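Chapter 10
Setting Up the Gripper Camera in Simulation

Before a mobile arm is given any task, its wrist camera and gripper must be set up against a known model. This chapter uses the Dulell arm in the Bamton garden model, a simulated lawn with a house and a stepping-stone path. Start with the fingers fully open and the camera pointed at the grass.

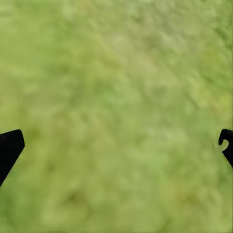

Record the finger positions at this opening and save them as the zero reference. Repeat the reading after every change to the wrist mount. The second check, covered in Section 10.2, is made with the camera raised toward the house.

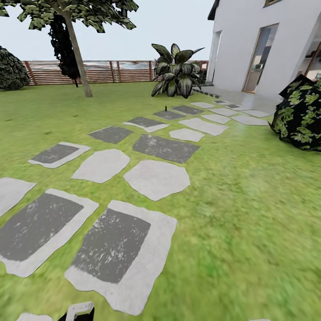

Figure 10.2 Raised view across the simulated lawn, with part of the gripper at the bottom edge.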